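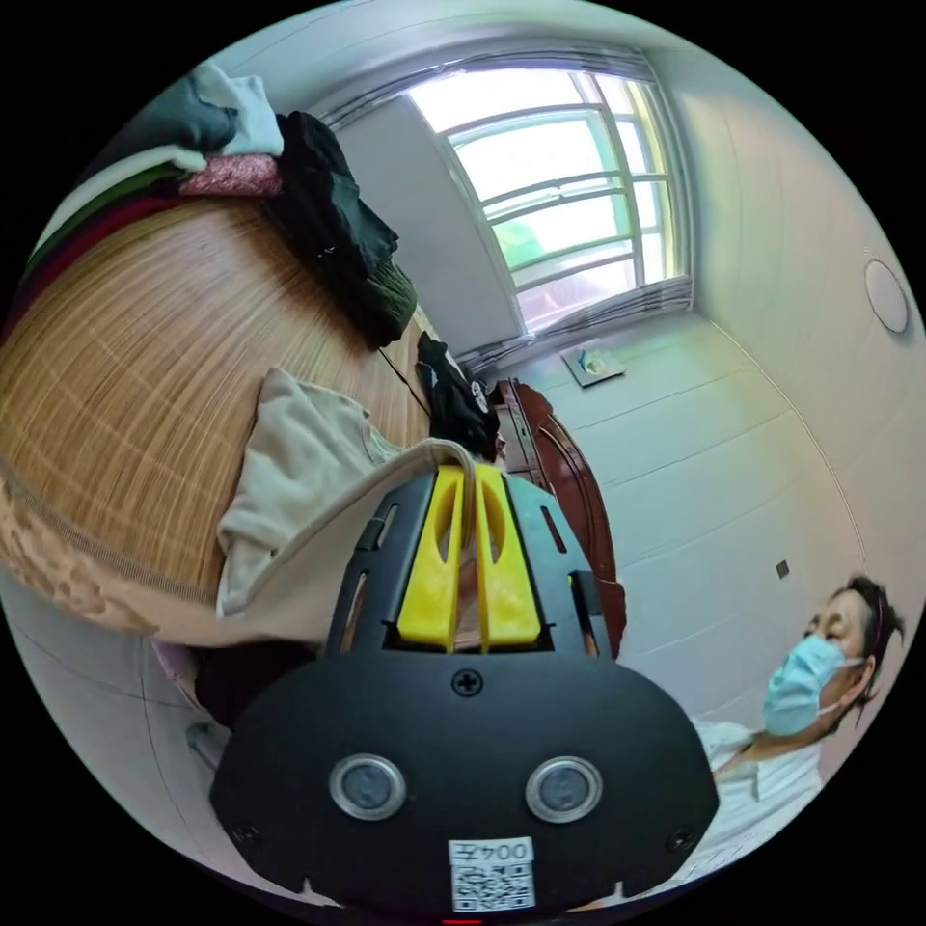

Section 4 covers the sorting and folding of knitwear and heavy tops before they are loaded into the Plillum under-bed drawer. Folding is done on a flat, firm surface at bed height. Garments heaped along one edge, as with the dark red, cream and pinkish-mauve items here, are acceptable at the start of the procedure, provided that the middle of the surface is left clear for the piece being folded. Bags and cables should be moved off the surface before step 1.

## 4.1 Before you begin

- Check that every garment is fully dry. The drawer liner is not ventilated.
- Empty all pockets.
- Set the drawer divider to position 2 (see Section 3).
- Keep the Umance folding board within reach if you intend to use it. It is optional for sweatshirts and not recommended for open knits.

**Caution:** Do not load the drawer while it is fully extended and unsupported. The runners supplied with the Plindivcombe frame are rated for a closed or half-open load only.

## 4.2 Folding a sweatshirt

1. Lay the garment flat with the front facing down and the collar away from you.
2. Smooth the body from the centre outwards. Do not pull on the ribbing.
3. Bring one side in to the centre line. Lay the sleeve straight down over the folded part.
4. Repeat for the other side. The folded width should be 30 cm or less.
5. Fold the hem up to meet the base of the collar.
6. Turn the garment over and place it on the stack, folded edge outwards.

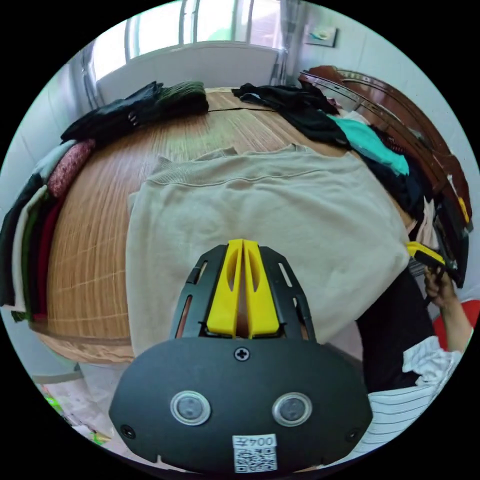 *Figure 4-2. Sweatshirt laid flat across the bed, folded garments stacked along the left edge.*

**Note:** A woven mat gives a firmer base than a duvet. If the mat has a visible grid, use a grid line as the centre line in step 3.

## 4.3 Stacking order

Place heavy knits at the bottom and thin tops above. Dark and light items may share a stack – separate them with a sheet of the tissue supplied if the dark item is new or unwashed.

The maximum stack height for the standard drawer is 242 mm, measured with the garments at rest and not pressed down. A stack that exceeds this will catch on the rear rail. Remove the top item and start a second stack.

Crumpled items are to be folded last. Shake them out first, then start at step 1.

## 4.4 Loading

1. Open the drawer halfway.
2. Lift each stack from underneath with both hands and lower it into the compartment.
3. Leave a gap at the front for the Badawi cedar insert (part 84).
4. Close the drawer slowly. If it stops short, do not force it – see Section 6, "Drawer does not close".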